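How to Set Up and Close Down a Condiment Station for Community Meals

Kerkbridge Community Kitchens -- Guidance for Meal Hosts
Last reviewed Oct 3, 2018

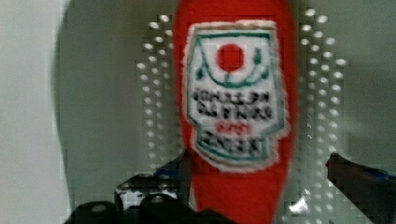 Condiments are the part of a community meal that guests handle most and staff check least. The procedure on this page applies to all meals served under the Kerkbridge program, including those held at the Ovbridge hall. Hosts who serve from a private kitchen may follow it as well, with the changes noted near the end.

Before you begin

Read the label of every product you plan to put out. Manufacturers differ in what they ask for after opening, and the printed instructions take priority over anything on this page. Where a label says "refrigerate after opening," the product goes back into the refrigerator at the end of service.

You will need:

A clean table or counter, separate from the hot line
Trays with a raised edge
Disposable towels and an approved surface sanitizer
Date stickers and a permanent marker
Allergen cards for each product
A shallow pan and ice for chilled items
A probe thermometer

Step 1. Choose the location

Place the station after the main serving line, where guests can stop without holding up the people behind them. Allow access from both sides if the room permits. At Ovbridge the wall beside the coat racks should not be used, as it blocks the side exit.

The tabletop should be low enough for a seated guest to reach. If the only table available is too high, assign a server to the station for the full meal.

Step 2. Clean and dry the surface

Wash the table with warm soapy water, rinse it, and apply sanitizer at the strength given on the container. Let it air dry. Do not lay a cloth over a damp surface.

Step 3. Check and date each container

Look for cracked lids, dried product around the opening, and dates that have passed. Wipe the outside of each container. Write the date of first opening on a sticker and place it where it does not cover the ingredient list.

Containers without a sticker should be treated as unknown and discarded. This rule was added at the request of Kalkidan Tamiru, program supervisor, after an inventory in which 73 opened containers were found with no date on them.

Do not top up one container from another. Combining products makes the date meaningless and may mix recipes with different allergens. Bulk product may be poured into a clean, empty dispenser, which then receives its own sticker and allergen card.

Step 4. Arrange the station

Set shelf-stable items such as mustard, ketchup and vinegar on trays at one end. Set chilled items, including mayonnaise, dairy dressings and cut garnishes, in the ice pan at the other. The ice should reach the level of the food inside the container.

Place an allergen card directly in front of each product. Mustard, egg, milk, soy, sesame and fish are the entries most often left off. Worcestershire-style sauces commonly contain fish and should be checked every time.

Open bowls require a separate spoon with a handle long enough to stay out of the food. Squeeze containers are preferred where children are present.

Step 5. Monitor during service

Check the station every 15 minutes. Wipe drips, replace spoons that have fallen, and add ice as it melts. Chilled items should stay at or below 41 degrees Fahrenheit. Record the reading on the service sheet at the start of the meal and again after 90 minutes.

If a guest reports that a container has touched a plate or has been used in an unclean way, remove it at once and replace it. There is no need to discuss the matter at the table.

Step 6. Close down

1. Remove chilled items first and return them to the refrigerator if their readings were in range.
2. Discard all product left in open bowls, including bowls that appear untouched.
3. Wipe the neck and lid of each squeeze container before closing it.
4. Wash trays, spoons and the ice pan in the dish area, not in the hand sink.
5. Sanitize the table and sign the service sheet.

Notes for smaller meals

Hosts serving at home may use single-serve packets in place of shared containers. Unopened packets may be kept for the next meal -- provided they have not been on a guest's plate. The allergen cards are still required.

Questions about this procedure should be directed to Riku Matsuda in the Kerkbridge office. Blank service sheets and allergen cards are kept in the office supply cabinet and may be collected during regular hours.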